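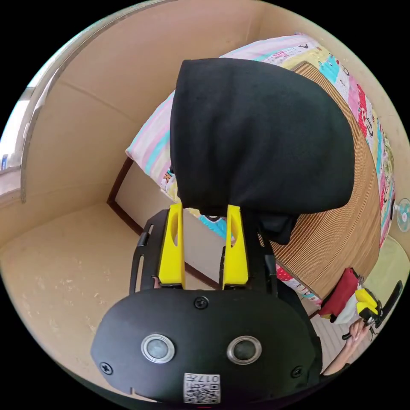

Veten has paused all recordings made with its hand-held grippers while a fault is corrected. We set out the main points in this thread.

In November, a check of 2,258 bedroom recordings found that finger position and video did not line up. The gap was up to 14 frames, and it was largest in cloth folding.

The fault lies in the Roltau timing software. After a battery change, the clock restarted without a warning to the operator. 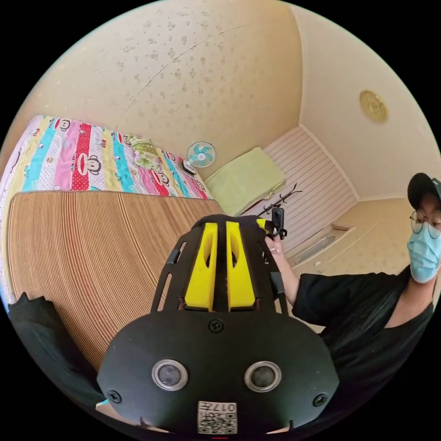 No one was hurt. However, a Givard arm trained on the affected recordings closed too early during a trial at our Blöndal centre and tore a bedsheet. The arm was stopped by its operator and remains out of service.

Home sessions are cancelled until the corrected software has been tested on 16 grippers. Households will be paid for cancelled visits — no claim form is needed.

A further notice will follow once testing is complete.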